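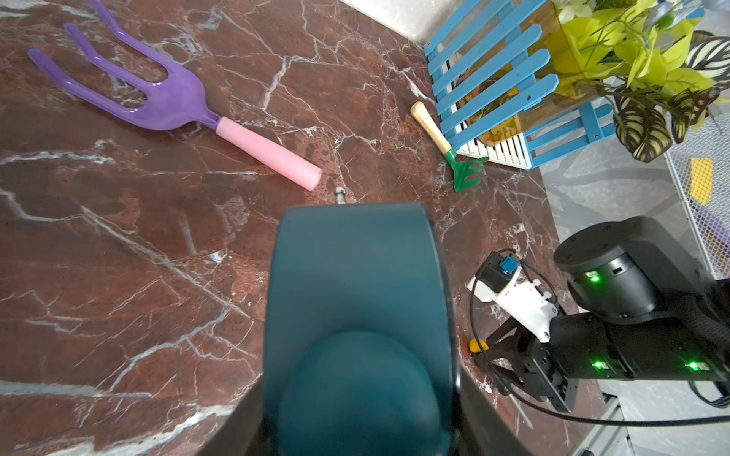 List home | Threads | Authors | Search | Subscribe

Subject: Re: garden task, wrist view and grasp width
From: Nobuhle Venter
To: emach-club
Date: 12 Jul 2021

Lungile Oosthuizen wrote:

> I went through the logs for the tool pickup. Of 123 attempts on the
> purple fork, most of the failures have the same signature: the fingers
> close on the handle near the flat end, the load is all on the tine
> side, and the fork rotates in the grip as soon as the arm lifts.
> The rake does better.
>
> Two questions. Should we move the grasp point toward the neck, or keep
> it and slow the lift? And do we want to retrain before the Niltport
> round or go in with what we have?
>
> I would also like to know who changed the close threshold. It was 15
> when I left it.

I changed the threshold. It is in the Groratus config, not in the main one, so a pull will not show it. I will put it back tonight and add a comment with the old value.

On the grasp point: move it toward the neck. Slowing the lift only delays the rotation. The handle is round and the finger tip is also rounded, so the contact patch is small wherever we close on the cylinder. Where the head narrows there is at least a change in section to close against. I would try 5 attempts at each of three offsets before touching anything else.

One caution about the wrist view. The teal finger covers the bottom center of the image, and in the current start pose its tip comes up almost to the end of the fork handle. If the approach goes any lower, the flat end will drop behind the finger and the detector will lose it. The second arm, on the right, carries its own camera on top of the gripper, so that view can be tried as a fallback. Please check its cable for slack first. It loops down past the gripper and I do not want it catching on the table edge.

The tabletop is another matter. The pale veins in the marble are thin, jagged and high contrast, and the segmentation picks some of them up as tines. I ran the mask on 1,970 stored images and the false hits follow the veins closely. Buthelezi has a plain gray mat we could borrow, but the rules for Niltport say "any hard surface," so I would prefer to keep the marble and fix the mask. The fork itself makes this worse. The tines are glossy and let light through, and the edges are weak against a patterned background.

The planter can stay in the back corner by the rake. The artificial leaves hang past the side of it, so treat that area as a keep-out zone when planning the rake pickup. The green rake head points down to the right and the wooden handle points back up to the left, so the approach can come in over the handle end without going near the leaves.

On retraining: not before Niltport. Freeze the model, fix the offset and the mask, and log everything. We can retrain for the December round with the new data.

Lungile, can you send the joint logs for the failed lifts? I only have the images.

Nobuhle

Replies: 4 | Share: 0 | Previous in thread | Next in thread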